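Eler Shared Workshop Members' Forum
Thread: Dish-clearing arm, rehearsal in software before the bench build
Replies are open to all members with a current induction.

eler_bench_lead
Wed 9 September

Members are advised that the dish-clearing arm has moved into its second stage. The arm is a bench-mounted unit with a multi-fingered gripper, intended to lift plates and leftover food items from a kitchen sink and set them on the adjoining counter. The mechanical work was approved in August. Before any motor is powered in the shared room, the motion routines are to be run in the Broltimia kitchen, a simulated room that members can load on the workshop computer or at home.

The controller is the Gavalas board purchased under the electronics allocation. It accepts the same commands from the simulated arm as from the real one, and the routines should carry across with changes to the speed limits only. The mounting plate has been cut and drilled. The elbow housing is still outstanding.

Comments are invited on the camera arrangement, on which there was no agreement at the last build night. Three cameras are proposed. Any member who wishes to object should do so in this thread and state the reason.

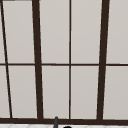 FILED UNDER: Home and Shared Builds > Arms and Grippers > Simulation

The present proposal places one camera on the upper part of the arm, one over the basin and one at the side of the counter. Each adds a cable and a share of the processing load. The Gavalas board has been tested with two cameras at full rate. With the third connected, the side camera drops to a lower rate, and this is recorded in the build log.

ply_and_solder
Reply

I wish to record an objection to the third camera. The board was chosen on the understanding that two would be sufficient. A third requires either a second board or a slower image from all of them, and neither was in the approved estimate. If a camera must be removed, I submit that it should be the one on the arm. When the arm tilts back to its rest position, that camera is directed at whatever is behind the sink, and nothing behind the sink needs to be picked up.

The overhead camera does the useful work. I would ask that the money be put toward a stiffer post for it.

quiet_lathe
Reply

I respectfully disagree with the previous member. The overhead camera loses the object at the moment the fingers close, as the hand is then between the lens and the plate. The arm camera is the only one that approaches the object from the same direction as the fingers. Its behaviour at rest should not decide the matter, for the arm does no work at rest.

I have completed 36 runs in Broltimia at home with the arm camera switched on. My notes are in the shared folder under the file name "sink runs". The failures I recorded were mostly in the approach. The fingers came down at too flat an angle and met the rim of the plate before they reached the food.
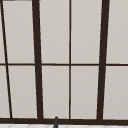
My second point concerns the rest position itself. It is presently set by hand in the Gavalas settings file, and three members have each entered a different value. Until one value is adopted, no two sets of runs can be compared. I propose that the value in the August version of the file be restored and the file locked.

ply_and_solder
Reply

I have no objection to locking the file. I maintain my objection to the camera. A run completed in software at home is not evidence of what the board will do with real cables in a room with a table saw running.

steter_user
Reply

For the information of members new to this project, Steter is the small program that steps the arm through its list of positions. I maintain it. It does not use the cameras except at two points: before the arm lowers and after the fingers close. A lower image rate would therefore have little effect on Steter. It would affect the separate routine that watches for hands in the work area, and that routine must not be slowed under any arrangement.

I would therefore ask members to treat the hand-watching routine as settled and confine the discussion to the remaining cameras.

Regarding the flat approach reported by quiet_lathe, the fault is most likely in the height entered for the basin floor. Steter measures from the counter surface. If the depth of the basin is left blank, the program assumes a shallow tray and begins to level the hand too early. Members running at home should open the settings, enter the depth and restart the program. A restart is required; reloading the scene alone will keep the old value.

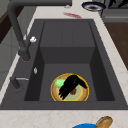
The order of pick-up is also open to comment. At present Steter takes the food items first and the plate last. I am prepared to add an option for the reverse order, but members should understand that a plate lifted with items still on it must be held level for the whole travel, and the elbow motor was not selected with that load in mind. I would want the elbow housing finished and tested before offering the option to anyone.

The release notes contain an error on this subject. The words "plate first" in the second entry should read "plate last". It will be corrected.

third_shelf
Reply

May I ask whether the gripper fingers in the printed set will have the same toothed edge as the simulated ones? I was given smooth fingers at the parts cupboard. I do not mind either way, but I have sanded mine.

eler_bench_lead
Reply

Toothed fingers are the current design. The smooth set was an earlier print and should be returned to the cupboard marked "old". Sanded parts need not be returned.

quiet_lathe
Reply

I entered the basin depth as instructed and repeated part of the set. The approach is steeper and the hand no longer levels early. I withdraw my remark about the angle. I do not withdraw my remark about the overhead camera.

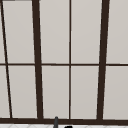
The rest position deserves closer attention than it has been given in this thread. A good rest view should allow the controller to confirm that the arm is where it believes itself to be. A window above the sink can serve that purpose. The dark framing stands out strongly against the pale panes, the two thick uprights lean in opposite directions, and the dark spout overlaps the bottom frame left of centre. Any change in the tilt of the camera would alter those angles and overlaps, and a simple check could compare them at start-up. I concede to ply_and_solder that there is nothing in such a view for the gripper to collect.

ply_and_solder
Reply

That is a better argument than the one made earlier, and I accept it in part. The plain panes are a convenience of the software, however. A real window in a member's kitchen will have a fence, a tree or a neighbour's wall behind it, and after dark it will reflect the room. A check that relies on pale glass will fail on the first evening. I would sooner see a printed marker fixed to the counter, which costs nothing and can be used in any house.

steter_user
Reply

Both methods could be supported. The marker should come first, as it is simple to write. The window check could follow as a separate option, switched off by default. I would not wish to see either made a condition of starting the arm until it has run on the bench.

I would need one member to hold the marker in several places while I take readings. One evening should be enough.

eler_bench_lead
Reply

The following is noted for the build log. The August value for the rest position is restored and the settings file is locked as of this post. The printed marker will be tried on the bench. The hand-watching routine keeps its full image rate. The question of the third camera is held over until the marker has been tried, and the objection by ply_and_solder stands in the record.

The project locker is number 84. Members borrowing the Gavalas board are to sign the sheet inside the door and return the board with its power lead.

third_shelf
Reply

I am able to hold the marker. Please advise which evening is suitable. I would also like to know if a spare power lead exists, as the one in the locker has a loose plug.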